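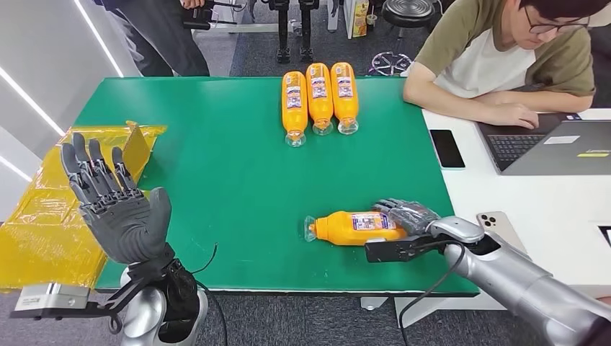
Hand comparison, working meeting
Plelley lab, Sunday, 2 p.m.
Present: arm group, camera group, purchasing
Absent: controller group (sent notes)

1. Last minutes
Approved with one fix. The spare wrist cable was ordered from Leseo, and the minutes had it down as a Guvix part.

2. Hands on trial
The current hands stay on both arms until the end of the trial. The Guvix hand has been run on the bench only and goes on the right arm next. Purchasing asked whether both hands could be bought from one supplier. The arm group would like to see the grip results first.

3. Test objects
Orange plastic bottles remain the main object. All bottles are to start on their sides on the green table. The arm group asked that we stop swapping in other containers halfway through a run, as happened in June. Agreed.

4. Grip results so far
The Ogunleye script has been run 200 times with the current hand. Most drops came when the fingers closed near the base of the bottle. Grips nearer the middle held better, but the wrist camera then loses much of the table.

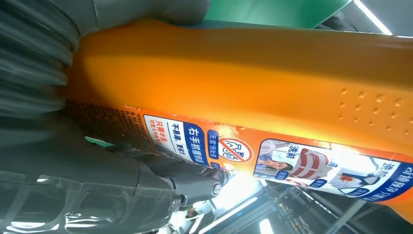

The camera group wants to keep the wrist view anyway – it is the only one that shows where the fingers meet the label. They will try a wider lens on one side and leave the other as it is. Glare from the ceiling lights on glossy plastic was raised again. Exposure is to be fixed by hand before each run and written in the log.

5. Controller
Notes from the controller group were read out. The new build adds a delay of up to 300 milliseconds when both wrist streams are recorded. They ask that timing figures from the old and new builds be kept in separate sheets. No objection. Moving to the new build was put off until the Guvix hand has had its first full day.

6. Actions
Arm group: mount the Guvix hand, repeat the Ogunleye script with the same start positions.
Camera group: fit the wider lens, send sample clips.
Purchasing: get a price from Leseo for 4 sets of finger pads.
Controller group: find the cause of the delay.

7. Any other business
Bench booking sheet moves to the shared drive. Meeting closed at 2:50 p.m.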